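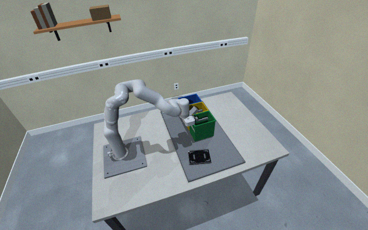

Ticket 528
Subject: export filing stuck on HOLD, heat pump order for Budton
Opened: 12th October
Opened by: Gavin Halliday, Rarkthorpe export desk
Priority: high

Filing for the Grerkier order keeps dropping back to HOLD in Treloar. Submitted three times, same result. Message says "line value mismatch, see broker." Broker says nothing on their end. Need this cleared before the truck goes to the port, we've already lost one sailing in September and the buyer is not happy.

Order is 2,600 heat pump controllers, one commodity code, one destination. Not complicated.

Reply, support desk
Can you send the invoice total and the currency on the filing? Also which template.

Reply, Gavin
Template is the old one, US green equipment, copied from the last job. Invoice in dollars. Filing shows dollars too. PDF of the invoice attached.
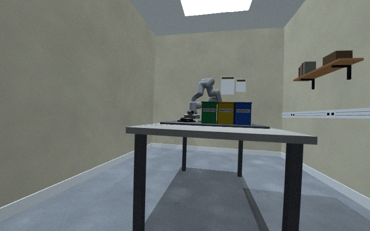
Attachment 2. Table from low down, arm and colored bins at the far part.

Log, support
- Opened filing as admin. Quantity on line 1 reads 2,000, not 2,600. Invoice has 2,600.
- Edited to 2,600, saved, reloaded. Back to 2,000.
- Cleared browser cache, tried second browser. Same.
- Checked the template. Line 1 quantity is locked to the previous job. Thats the problem, or most of it.
- Unlocked field, saved. Quantity now sticks.
- Resubmitted. Still HOLD, but different message: "consignee reference expired."

Reply, Gavin
OK so quantity was the first thing. Reference expired how? Grerkier gave us that number last month. Do I need a new one from them or can you push it through? Their office is six hours behind so if I need to ask I need to ask now.

Reply, support desk
Can't push it through, sorry. The reference has to come from the consignee. Ask them for a new one and for the start date in writing. Please dont resubmit until you have it, every resubmit goes to the back of the review queue.

Reply, Gavin
Asked. Waiting. Meanwhile the warehouse wants to know if they can print labels. Can they?

Reply, support desk
Carton labels yes. Pallet labels no, those carry the filing number and it may change.
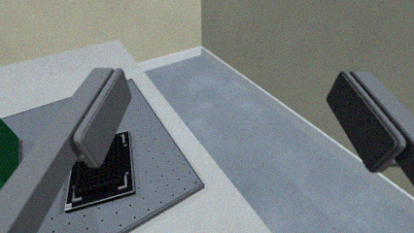 Attachment 3. Gripper fingers, spread wide apart.

Reply, Gavin
New reference in from Grerkier, pasted into the consignee tab. Start date is fine. Resubmitting.

Log, support
- Status RECEIVED, then IN REVIEW.
- 10 minutes later: ACCEPTED. Filing number unchanged.
- Pallet labels OK to print.
- Old template withdrawn from Rarkthorpe account. New blank one added, quantity field open.

Reply, Gavin
Seeing ACCEPTED here too. Labels printing. Can you leave this open til the truck is checked in at Budton? Will close it myself.

Status: open, waiting on customer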